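Wednesday, late

So the password thing ate my whole day. I knew it was coming (the email from Orkdale said everyone had to be off the old logins by the end of March) but I kept putting it off, and then this morning I got locked out of my own account before I'd even had breakfast!

I had 611 saved passwords. 611! Half of them were for shops I used once, and I'm embarrassed to say the same password showed up over and over with a different number stuck on the end. I moved the lot into Enholm, the new manager, and it flagged 8 of them as leaked, including the one for my old Osow forum account, which I'd forgotten I even had. Changed those first, then email, then the bank, and by that point I badly needed tea.

Turned on the two-step codes too. I printed the backup codes and put one copy in the desk drawer and the other in the folder with the passport. Feels a bit old-fashioned, paper, but I like it. 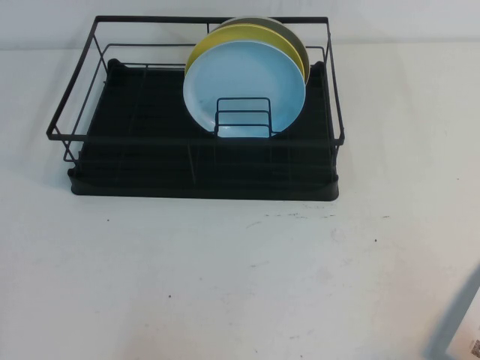 The black dish rack, kitchen.

After dinner I had another go at the router, got the default admin password changed at last, and then couldn't get the printer back on the wifi. Gave up at ten. Tomorrow: printer, then delete the Osow account for good, and maybe start on the old laptop.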